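El concurso de cocina «La mesa de Ulach» vuelve en marzo con doce aspirantes y un jurado renovado

Quienes seguimos «La mesa de Ulach» desde aquella primera temporada un poco destartalada, con los fogones que se apagaban solos y los concursantes que se prestaban los cuchillos, tenemos ya una buena noticia que llevarnos a la boca: el programa regresa en marzo, con doce cocineros aficionados, un plató nuevo en las afueras de Rurnisberg y una cara muy querida en la mesa del jurado. La cadena lo confirmó ayer por la tarde en un encuentro con la prensa que se alargó bastante más de lo previsto, en buena parte por culpa de unas croquetas de bacalao a las que resultaba imposible decir que no.

La novedad que más aplausos arrancó fue la incorporación de Kalliopi Michailidis, a quien muchos lectores recordarán por sus columnas sobre cocina de aprovechamiento y por aquel libro de guisos de invierno que acabó manchado de aceite en tantas cocinas (la mía incluida, lo confieso). Michailidis ocupará la silla que deja Nivaldo Prado, que se despide después de 9 temporadas para dedicarse por entero a su restaurante, aunque ha prometido pasarse por el programa como invitado al menos una vez.

«Me lo ofrecieron mientras estaba pelando alcachofas y dije que sí con las manos negras», contó Michailidis entre risas. «Luego me senté a pensarlo con calma, me entró un poco de vértigo, y al final volví a decir que sí. A mí lo que me gusta es ver a la gente cocinar lo que cocina en su casa, con sus manías y sus atajos. Si alguien me pone delante unas lentejas bien hechas, yo soy feliz y no pido espumas». 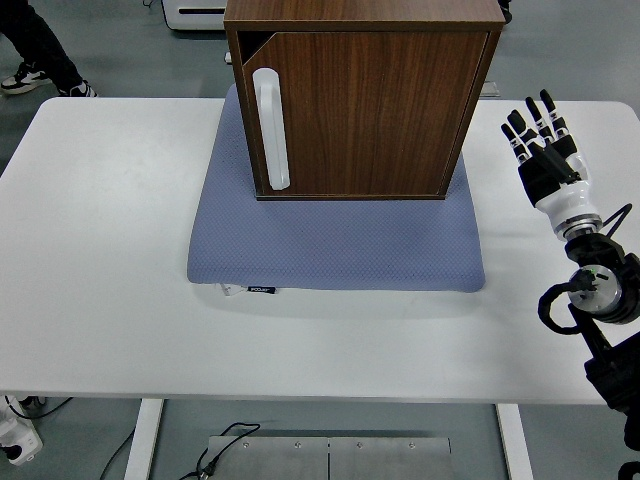
Armarito de madera con tirador blanco, sobre una almohadilla azul lavanda.

A su lado seguirá Vangelis Rallis, el miembro más severo del jurado y también, según cuentan quienes trabajan con él, el que más come entre toma y toma. Rallis reconoció que la temporada pasada se le fue la mano en alguna ocasión, sobre todo en aquel programa de los arroces que tanto dio que hablar, y aseguró que ha pasado el otoño reconciliándose con el azafrán. «Yo me enfado con los platos, nunca con las personas», dijo. «Pero entiendo que desde el sofá se ve una cara larga y un señor que deja la cuchara, y que eso a una concursante le puede amargar la semana. Este año voy a procurar explicarme mejor».

La presentadora será otra vez Danai Sarantis, que llegó al encuentro con una carpeta llena de cartas de espectadores y leyó algunas en voz alta. Una señora pedía que las recetas se dijeran más despacio, para poder apuntarlas. Un chico de 16 años quería saber si el año que viene podría presentarse con permiso de sus padres. Y un matrimonio jubilado reclamaba, con mucha educación y letra preciosa, que se volviera a emitir la prueba de los dulces de sartén, que se habían perdido por un apagón en el barrio. Sarantis prometió que lo de hablar más despacio lo intentaría, aunque advirtió de que en su familia son todos de carrerilla.

En cuanto a la mecánica del concurso, los cambios son pocos y parecen sensatos. Se mantiene la prueba de la cesta, en la que cada aspirante cocina con los ingredientes que le deja preparados un compañero, y desaparece la eliminación por sorpresa a mitad de programa, que nunca terminó de convencer al público. A cambio habrá una prueba de mercado en cada entrega: los participantes saldrán a comprar con un presupuesto cerrado y tendrán que dar de comer con él a una mesa de vecinos. La primera se ha grabado en el mercado viejo de Ulach, a las siete de la mañana y con un frío que, según el equipo, obligó a repartir caldo antes incluso de encender las cámaras.

De los doce elegidos se sabe todavía poco. La productora Kukard ha preferido guardarse los nombres hasta el estreno, y solo ha adelantado que hay una maestra de música, un conductor de autobús, dos hermanos que no se habían avisado el uno al otro de que se presentaban y una apicultora que llevó su propia miel a la entrevista. Al proceso de selección acudieron 200 personas, y la directora de contenidos, Angeliki Zervas, admitió que hubo tardes en que el equipo salía sin ganas de cenar y otras en que se quedaban rebañando las fuentes de pie, con el abrigo puesto.
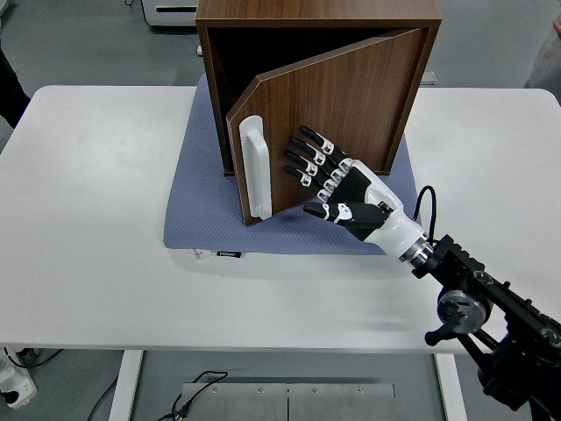
Una mano robótica blanca de dedos con puntas negras, frente a la puerta entreabierta del armarito.

Zervas quiso detenerse también en el nuevo plató, del que se siente especialmente orgullosa. La despensa es más amplia, los fogones están dispuestos en semicírculo para que los concursantes puedan verse las caras y hay una ventana de verdad, cosa que se echaba mucho de menos en la nave anterior. «Cocinar sin saber si fuera llueve es muy triste», explicó. «Hay platos que una empieza porque oye la lluvia. Yo, al menos, no he hecho una sopa de ajo en mi vida con sol».

El premio será el de siempre, un curso completo en la escuela de cocina Tokgöz y la publicación de un recetario propio, al que este año se suma una pequeña gira por los mercados de la comarca. La ganadora de la última edición anda precisamente terminando el suyo, dedicado a las verduras de hoja, y se espera que acuda como invitada al primer programa con unas acelgas rellenas que, por lo que dicen, tienen muy buena fama entre los cámaras.

«La mesa de Ulach» se emitirá a las diez de la noche, con redifusión al día siguiente a la hora de comer. Las recetas de cada entrega se podrán consultar en la página del programa en cuanto termine la emisión, con las cantidades para cuatro personas y, a petición popular, con la letra un poco más grande.

Noticias relacionadas
Nivaldo Prado se despide del jurado: «Me llevo más recetas de las que traje»
Los arroces de la discordia: así vivimos el programa más comentado
Cinco guisos de cuchara para las noches de frío
La escuela Tokgöz abre la matrícula de sus cursos de primavera
Guía de los mercados de Ulach: qué comprar y a qué hora ir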